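2025年5月1日

朝から雨。自転車をあきらめて、バスでPorineの作業場へ行った。バスの中で、昨日とどいたPusnessの説明書を読みなおした。日本語版は57ページあって、英語版より少し薄い。どの章がなくなったのか、まだ見つけていない。

Pusnessは、パソコンの分解と組立てをロボットアームにさせるための一式である。売っているのはFlurnenという会社で、箱の中身はグリッパー、手首につける小さいカメラ、部品を立てておく治具、それからSarmientoという名前のソフトウェアである。アームは別売りなので、作業場にあるものを使った。私の仕事は、この一式を借りている間に使ってみて、買うべきかどうかを報告書に書くことだ。借りられる期間は3週間。もう半分が過ぎた。

## 午前

最初の1時間は、治具を台に固定する作業で終わった。台はアルミの角材をならべたものなので、みぞにナットを入れて締めれば動かない。説明書には「任意の位置に固定してください」と書いてある。この「任意」という言葉を、私は長い間「にんき」と読んでいた。日本に来たばかりのころ、会議で声に出して読んで、上司に静かに直された。今日その字を見て、思い出して少し顔が熱くなった。

しかし、位置は本当は任意ではなかった。パソコンから遠すぎるところに治具を置くと、アームがのびきってしまい、グリッパーの向きが少しかたむく。ハードディスクを立てる場所が特に困る。二回やりなおして、ケースのすぐ左に決めた。この距離は説明書に書いてほしい。報告書の「改善してほしい点」に入れるつもりで、手帳に巻尺の数字をうつした。

治具そのものは気に入っている。3Dプリンターで作った灰色の部品で、見た目は地味だが、プロセッサを置くくぼみの角がていねいに作ってある。拡張カードを立てるみぞも、きつすぎない。同じものを自分で印刷できるように、データもついてくる。こわれたときに部品を注文して待たなくてよいのは、小さい作業場にはありがたい。

十時ごろ、Sarmientoの設定をはじめた。画面の日本語は自然で、読みやすい。ただ、ボタンの「解放」と「開放」がまざっている。グリッパーを開くのはどちらなのか、私には自信がない。辞書を引いたら、「開放」は開けておくこと、「解放」は自由にすることとあった。部品を自由にする、と考えれば「解放」でもよい気がする。Flurnenの担当の人にメールで聞くことにした。向こうから見れば、こんな質問をする客はめんどうかもしれない。

## 昼

昼は近くの店で親子丼を食べた。店のテレビで野球をやっていた。ご飯を少なめに頼んだのに、いつもと同じ量が来た。全部食べた。

食べながら、値段のことを考えた。一式を買わないで借りつづける契約もあって、月460ユーロである。高いか安いかは、何台のパソコンを分解するかによる。私たちのところでは、古いパソコンが来る月と来ない月の差が大きい。来ない月にも同じお金を払うのは、気分がよくない。使った分だけ払う契約があるかどうか、これもメールに書く。

もうひとつ気になるのは、グリッパーの指先の交換だ。交換用の指先の品番は809で、見積書には二組で一袋と書いてある。どのくらい使ったら換えるのか、目安がどこにもない。先週、一日使ったあとで指先を布でふいたら、布に黒い線がついた。よごれなのか、指先がけずれたのか、私の目ではわからなかった。次は使う前にもふいて、くらべることにする。

## 午後

午後は、主にメモリモジュールをつかむ練習をさせた。相手はDellの古いタワー型で、横にねかせて、側板をはずしてある。この機種を選んだのは私だ。基板の上に物が多く、メモリのスロットがプロセッサのソケットの両側に分かれているので、ごまかしがきかないと思ったからである。

ハードディスクは大きいので、アームにとってもやさしい部品らしい。むずかしいのは薄いものだ。メモリモジュールは薄くて、しかも指でさわってほしくない場所が多い。Sarmientoでは、つかむ力を数字で入れるようになっている。はじめの値のままだと、私には強すぎるように見えた。少しずつ下げて、モジュールがすべるところまで行って、それから少しもどした。この「少しもどす」を、機械のほうで提案してくれる機能があれば、私は喜んでお金を払う。

手首のカメラの画像は、思ったよりきれいだった。基板に印刷されたロゴもはっきり読める。ただし、下のほうは自分のグリッパーでかなりかくれてしまう。黒い指が長く前に出ているので、いちばん見たい指先のまわりが、見る角度によって見えにくい。カメラの取りつけ位置を変えるねじ穴はあるが、変えたら校正を最初からやりなおすことになる。校正は半日の仕事である。今回は変えない。

画面の前に長くすわっていると、目が手首のカメラに慣れてしまう。そのあと立って、台のそばから同じものを見ると、急に全部が遠くて小さく感じる。これは私だけのことかもしれない。

夕方、今日の画像をフォルダに分けてから、二枚だけここにはる。はじめのほうが手首のカメラのもので、ソケットもメモリのスロットも空である。

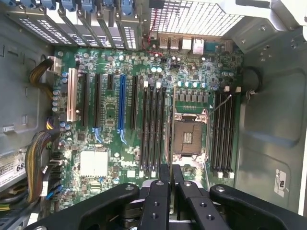
次のは外からとったもので、指がみどり色のモジュールを水平にはさんでいる。左の治具には、ハードディスクとプロセッサと拡張カードがある。

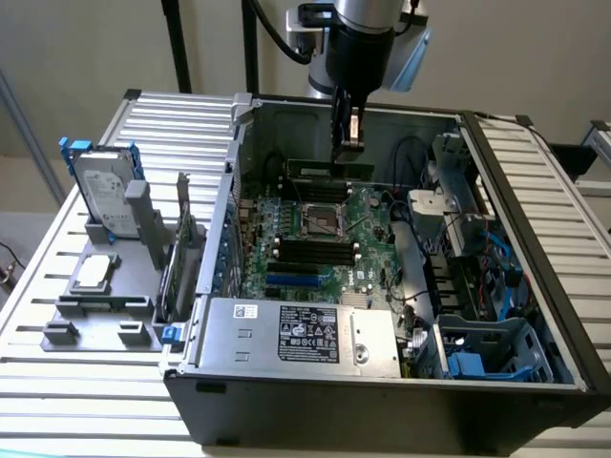 ## 夜、帰ってから

家に着いたのは七時すぎ。雨はやんでいたが、くつの中がまだしめっていた。新聞紙を丸めて入れた。

Flurnenへのメールを書いた。質問は、治具の距離のこと、指先の交換の目安、使った分だけ払う契約のこと、それから「解放」と「開放」のこと。最後の質問は消そうかと思ったが、残した。文の終わりを「お手数ですが」にするか「恐れ入りますが」にするかで、しばらく悩んだ。結局、両方を使った。一通の中で二つ使うのは多すぎるだろうか。署名には会社の名前を入れて、その下にRenzo Santoroとだけ書いた。カタカナの読みも書くと親切だと前に教わったが、今回は忘れて、送ってから気がついた。

報告書の下書きも少し進めた。今のところの私の考えは、次のとおりである。

- 治具はよい。そのまま使いたい。
- ソフトウェアは、言葉の統一ができていれば、初めての人にもすすめられる。
- つかむ力の設定は、経験のある人がそばにいないと不安である。
- 手首のカメラは画質がよいが、グリッパーのかげが大きい。
- 値段については、返事を待ってから書く。

三つめの書き方がむずかしい。「不安である」と書くと、機械が危ないように読まれるかもしれない。私が言いたいのは、部品をきずつけないかと心配になる、ということである。「慎重さが必要である」にしたら、今度はだれが慎重になるのか、はっきりしない。明日もう一度読んで決める。

残りの期間にためしたいことは、ケーブルである。電源の黄色と黒の線のたばは、基板のはしに沿って走っていて、やわらかく、毎回ちがう形になる。説明書では、ケーブルは人が先にはずすことになっている。それは正直でよいと思う。けれども、たばを少し横へ押すだけなら、グリッパーでもできるのではないか。やってみる前に、押してもよいかどうかを聞かなければならない。借りものなので。

9月に予算の話し合いがある。それまでに、この一式を買うか、借りつづけるか、返すかを決めたい。返す場合、治具のデータも消さなければならないのか。契約書を見たが、そこの一文がとても長くて、主語がどこにあるのかわからなかった。二回読んで、あきらめて、ふろに入った。

明日は指先を先にふいてから始める。白い布を持っていくこと。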